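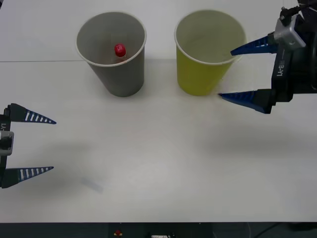

Paper cups and party tables: your questions

Every spring our inbox fills up with questions about the plain colored paper cups, and since Marisol Tran and I kept typing out the same replies, we've gathered them on one page. Last updated 2020-04-11.

Can I really use paper cups to hold small things instead of drinks?

Oh, please do! A cup set upright on the table makes a lovely little holder for anything short and slim. A small bottle with a red cap, like the one in the gray cup, sits low enough that you mostly see the cap and only a bit of the pale bottle. Pencils and craft sticks are happy in there too, though tall things make a light cup tippy, so put a few dried beans in the bottom first.

Do the gray and the yellow go together?

We think so, and we've had them side by side on plenty of white tables to be sure. The yellow is a muted one with a touch of green in it — if you're hoping for a bright lemon, you may be disappointed. Both have the white rolled rim, and that helps them look like a set. The gray is a bit lighter on the inside.

How many come in a sleeve?

The Tatden sleeve holds 38 cups, all one color. We used to mix colors, but people wrote to say they ended up with the wrong number of each, so in February we stopped. Schools and clubs can order a carton of up to 2000 from our Ustov warehouse, and Khrystyna Fedoruk will gladly talk you through the shipping.

Can I wash them and use them again?

I wouldn't wash them, I'm afraid. The rim softens and never quite gets its shape back. A cup that has only held buttons or paper clips can go on for months, and a wipe with a dry cloth is all it needs.

What's the best way to store the leftovers?

Stack them loosely, rim up, in a box with a lid. Pushing them down hard makes them stick, and then you're standing in the kitchen twisting cups apart while your guests wait (I have done this more than once). Keep them away from the stove and the sink.

Which item number do I reorder?

Gray and yellow are both under 462 — just pick your color from the menu before you check out.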